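Cleldale Mend and Make Board > Dyeing and Color > Getting black back to BLACK (long, sorry, I'm excited)

Page 1 of 1
Started 22 January 2018

threadbare_lou
Posts: 549

OK so I have finally fallen down the overdyeing hole and I need to talk to people who won't glaze over. I have a whole drawer of stuff that used to be black. Work pants, two tees, a cardigan, a skirt I love more than some of my relatives. All of it has gone that tired gray you get after a couple of years of laundry, and last weekend I did my first proper batch with Ferkerow jet black on the stove and I am HOOKED.

I did the cotton things first. Big old stockpot (it is now a dye pot forever, it will never see soup again), 300 grams of salt, dye dissolved in a jar of hot water beforehand so there were no specks. I stirred for the better part of an hour while listening to the radio and it was the most relaxing thing I've done all winter. Rinsing took longer than the dyeing!

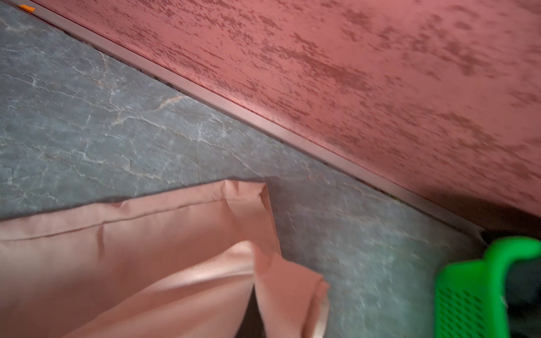 Anyway, my real question is about the mixed fabrics. The tees were all cotton and they drank it up. The pants have some polyester in them and the tag is so worn I can't read how much. Do I go ahead with the same dye and accept whatever I get, or do I need the poly kind that wants a hotter bath? And does anybody bother with a fixative afterward? The packet is very vague.

Also please tell me what you're all dyeing, I want to hear everything.

kettle_and_cloth
Posts: 70

Welcome to the hole! It's lovely down here and everyone has stained cuticles.

For a blend you can't read, do a burn test on a few fibers pulled from inside the hem. Cotton burns like paper and leaves soft ash, polyester melts and leaves a hard little bead. A blend does a bit of both. It won't give you a percentage but it'll tell you if you're mostly in cotton territory. Use tweezers and do it over the sink.

If it's mostly cotton I'd use the ordinary dye. The cotton takes the color, the poly stays what it was, and on something that started out black the poly is usually still fairly dark. You end up with a very soft heathery black and I like it a lot.

I'm on indigo at the moment. Tea towels, so many tea towels.

MossyBobbin
Posts: 32

Going to disagree with kettle a little. I did two pairs of blended work pants with the ordinary dye and they came out nearly where they started. Cost me a packet each and a whole evening. The second time I used the synthetic dye at a proper simmer and THAT was black. Like new pants. I went around the house holding them up against things.

The catch is the thread. Most commercial clothes are stitched with polyester thread, and with cotton dye the thread doesn't take, so if the thread has faded you get pale stitching all over a dark garment. Some people like it. I can't unsee it.

kettle_and_cloth
Posts: 70

See, I love the pale stitching! It looks like you meant it. But yes, fair point about thread, if you want the whole thing to vanish into one color you need to think about it before you start.

What temperature were you at, though? A simmer on a blend with any elastane in it makes me nervous. I had a waistband go wavy on me and it never came back.

MossyBobbin
Posts: 32

Just under a boil, half an hour. Mine had no stretch in them. If they did I wouldn't, I agree with you there.

threadbare_lou
Posts: 549

Reading all this with a cup of tea and a notebook, you are the best people.

The thread thing is so interesting because it made me go and look at seams properly for the first time. I'd been thinking of seams as the boring bit! But they're where the dye behaves the strangest. There's more cloth stacked up, so it's slower to soak through, and anywhere the seam curves there's a bit of tension in it too. I've started turning everything inside out halfway through the bath and I really think it helps.

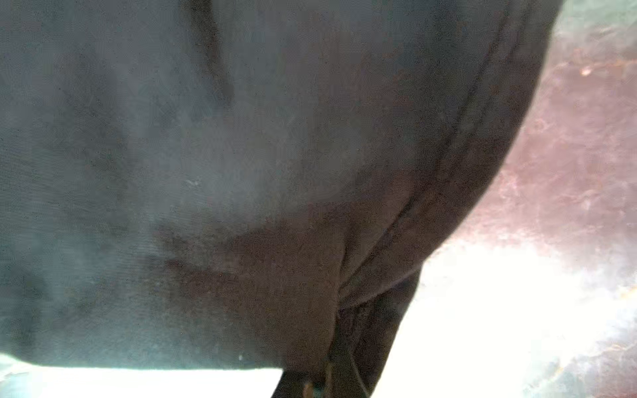

Curved seam on the dark gray, two raised lines running together.

Kettle, is there a trick to wetting things out first? I soaked mine for ten minutes and then got impatient.

kettle_and_cloth
Posts: 70

Overnight if you can stand it! A drop of dish soap in the soaking water breaks the surface and lets it into the thick parts. Ten minutes is fine for a tee. Waistbands, plackets, anything with a few layers, give it hours.

plainweave
Posts: 300

Devil's advocate, in a friendly way: how much of this gray is faded dye and how much is detergent residue? I ask because I ran the washing machines at a guest house for years and I have rescued a LOT of black table linen without any dye at all.

Strip it first. Hot water (if the fabric can take it), washing soda, no softener, leave it a few hours, and look at the water afterward. Ultent powder used to leave a bloom on our napkins that you could write your name in. Switched to a liquid, stripped the lot, and half of them looked close to new. The other half really were faded and those I'd have dyed.

So my vote is strip, dry, look at it by a window, and then decide if you need the pot.

MossyBobbin
Posts: 32

Worth doing, but I don't think it's going to save a pair of pants that's been worn and washed every week for years. Knees and seat are abrasion. The surface fibers are broken and fuzzy and they scatter the light. Washing soda won't fix that, and dye only sort of fixes it.

A fabric shaver first, though! That made more difference than I ever expected.

plainweave
Posts: 300

Granted on the knees. Still strip first, because dye won't take evenly over residue either way. We can agree on that much, I hope.

MossyBobbin
Posts: 32

We can. Shaking hands across the internet.

threadbare_lou
Posts: 549

OK I'm writing up a plan from everyone's advice, so please poke holes in it before I start batch two. I'm so looking forward to this one.

1. Shave off the pills and fuzz, go over knees and pockets twice, empty the shaver more often than seems necessary.

2. Strip in hot water with washing soda, no softener. Rinse until the water's clear.

3. Spread each piece out flat by the window and check the hems, creases and anywhere it's been folded in the drawer. Mark stains with a safety pin.
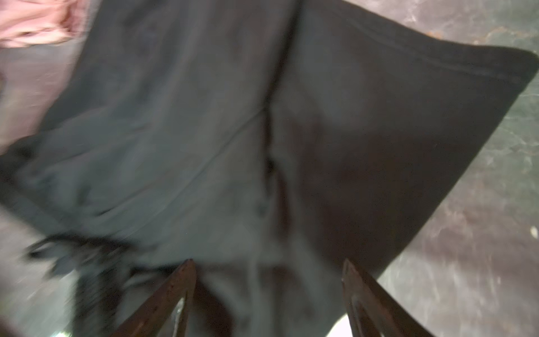 4. Burn test on fibers from inside the hem, write the answer on masking tape and stick it to the hanger.

5. Soak overnight with a drop of dish soap.

6. Cottons and blends in separate baths. Ordinary Ferkerow for the first, the synthetic stuff for the second, nothing with stretch anywhere near a boil.

7. Stir constantly for the first ten minutes, then every couple of minutes. Turn everything inside out at halftime.

8. Rinse warm, then cooler, then cold. Wash alone. Then wash with other black things for the next few rounds.

kettle_and_cloth
Posts: 70

Lovely plan. Two small holes. Take the safety pins out before the bath, unless you're certain they're stainless, or you may get rust marks. And don't crowd the pot. Everything has to swim. If you can't move it with one spoon there's too much in there.

plainweave
Posts: 300

I'd skip salt in the synthetic bath unless the packet asks for it. It's there to push dye into cotton and it isn't doing anything for polyester.

Step 2 is a beautiful step and I have no notes on it.

wooly_in_june
Posts: 32

Lurker popping up to ask about the cardigan! Lou, you mentioned one in the first post and it's not in the plan. Is it wool? Please don't put it through step 2, hot water and washing soda will wreck it.

I dye a lot of wool and it's the friendliest fiber there is if you're gentle. Acid dye, a splash of white vinegar, bring it up slowly and let it cool down in the pot with the lid on. I leave mine till morning. There's a wonderful little booklet on it from the Ní Mhurchú yarn shop, if you can find a copy, with a whole page on blacks and why they so often rinse out with a purple or green lean. Mine always go purple. I've decided I like purple.

threadbare_lou
Posts: 549

It IS wool and I was absolutely going to put it through step 2. Thank you, you've saved its life. Cardigan is off the list and getting its own pot, its own evening and its own radio show.

Does the purple come from rinsing too early?

wooly_in_june
Posts: 32

Partly. Most blacks are a mix of colors and they don't all go into the wool at the same speed. Leave it longer and the slow ones catch up. A pinch of yellow in the pot helps too, which sounds wrong and works beautifully.

MossyBobbin
Posts: 32

Putting in a pinch of yellow to make black is the kind of thing I come to this board for. Does it work on cotton, or is that a wool thing?

kettle_and_cloth
Posts: 70

I've done it with orange on cotton when my black was coming out navy. Test it on a scrap first, because I overdid it once and made a very handsome brown.

threadbare_lou
Posts: 549

Going to look for yellow tomorrow. The skirt is soaking as I type and I've already been in to check on it twice.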